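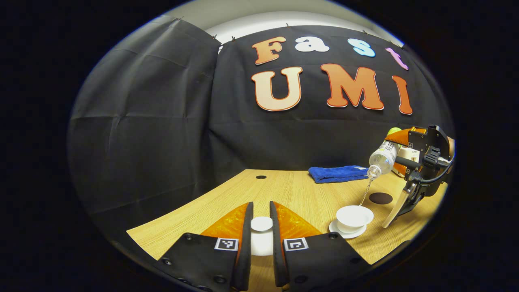 Cut-out lettering on black fabric, clipped along the top edge.

Venla Honkanen has specified backdrop cloth for 12 years, first for touring theater and now for Hornent, which supplies trade show and studio interiors. Her main complaint concerns weight.

"People order by color," she says. "They should order by grams per square meter. A light black cloth goes gray as soon as you put a lamp near it."

Hornent tests each roll before cutting. A sample is hung in front of a white panel, lit from behind, and read with a meter at 9 points. Rolls with uneven readings go back to the mill. Honkanen puts the rejection rate at roughly one roll in 100.

Creasing is the second problem. Cloth shipped folded keeps its fold lines for days, and steaming on site takes longer than most crews allow. She prefers to ship on tubes, although freight costs more. "With synthetics you can steam at low heat from the back. With cotton you hang it early and wait."

On fixing, she is less strict. Clips are acceptable for short runs if the spacing is even and the top edge is doubled. For anything permanent she wants webbing and grommets.

Lettering is usually cut by a separate shop. Kauko Nurmi, who runs the cutting table at Samilard, asks clients for outlined files and a border of constant width. "A thin border hides a small error in the cut," he says. "No border, and you see everything."

Hornent will revise its cloth specification in March. Flame certificates will be filed by roll number, and the minimum weight will go up.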